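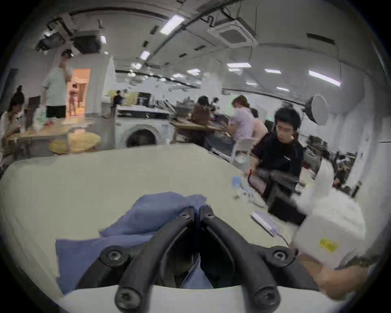 Caswood Tenants' Association
1/9 The shared laundry at Talside reopens to residents in April. The posts below set out how the room will be run. A printed copy is available at the front desk on request.

2/9 Booking
Each household may reserve one two-hour slot per week. Slots open at 8 a.m. and are released again if unclaimed after 13 minutes. Residents of Colledar Court book through their own building and should not use the Talside sheet.

3/9 Payment
Coins are no longer accepted. Cards may be loaded at the office with Siobhán Dolan, weekday mornings. Balances on the old green cards will be carried over in full. Please bring the old card with you.

4/9 Clothing left behind
Items left in a machine after a slot ends may be moved to the shelf by the next user. Please fold what you move. Trousers and shirts should be laid flat, and nothing is to be placed on the floor.

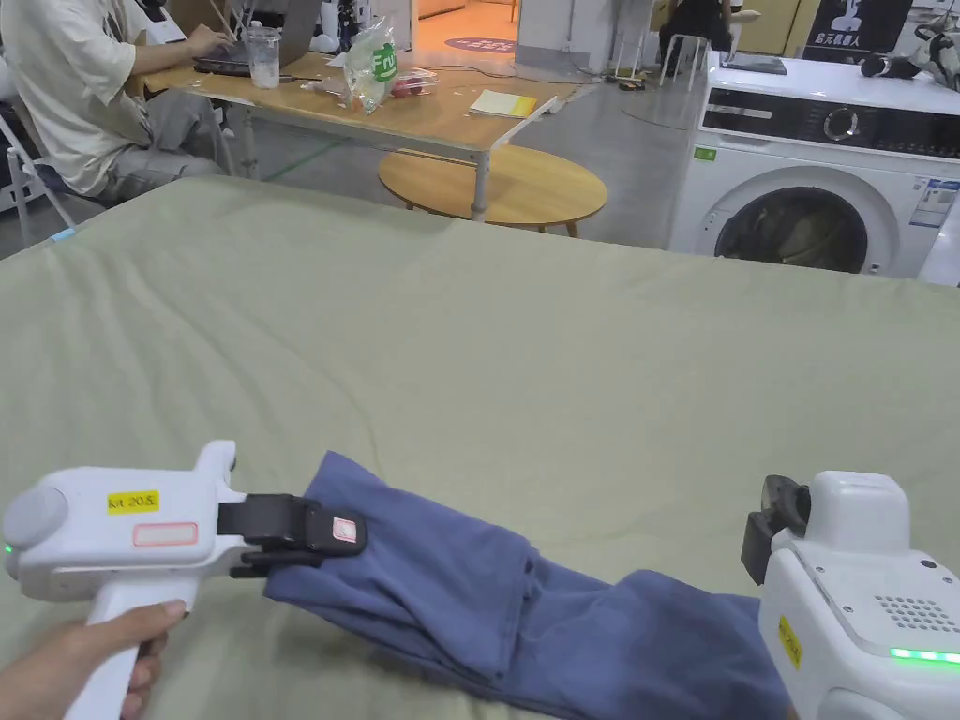
5/9 Unclaimed items
Anything on the shelf at the end of the month is bagged and labeled with the date. Bags are kept for one further month and then given to the Mac an tSaoi clothing bank. Requests to search a bag should go to Rangi Tipoki.

6/9 Heavy loads
Comforters, rugs and pet bedding may be washed only in the large machine nearest the door. Dyeing is not permitted in any machine. The association will charge for cleaning where dye is found in a drum.

7/9 Quiet hours
The dryers can be heard in the ground-floor apartments. No load may be started after 9 p.m. Last year we received written complaints from three households on this point, and the new timer will cut power at 10 p.m.
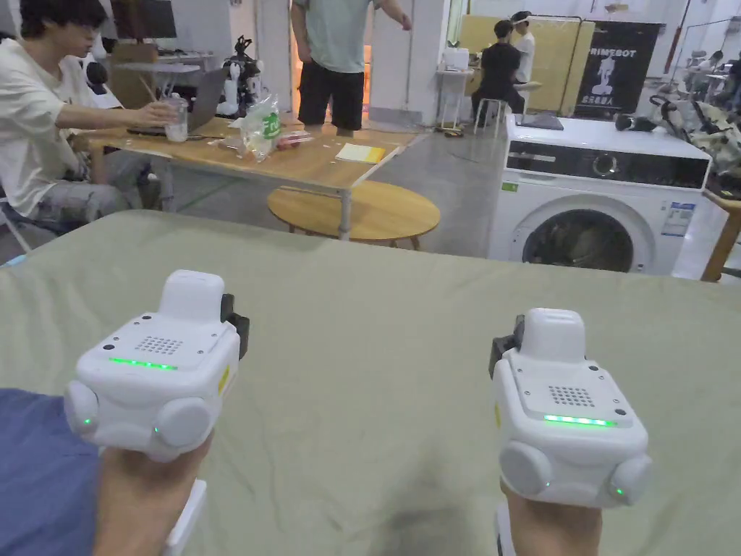
The timer cannot be overridden from inside the room, so a late load will stay where it is until 7 a.m.

8/9 Mending table
Bláthnaid Geraghty will again lead the mending hour on the first Saturday morning of the month. Thread is supplied. Residents should bring their own buttons and patches, and garments must be clean.

9/9 Comments on these rules may be left at the office or sent in reply to this thread. Replies will be read by Gearóid Ó Súilleabháin and answered before the room reopens.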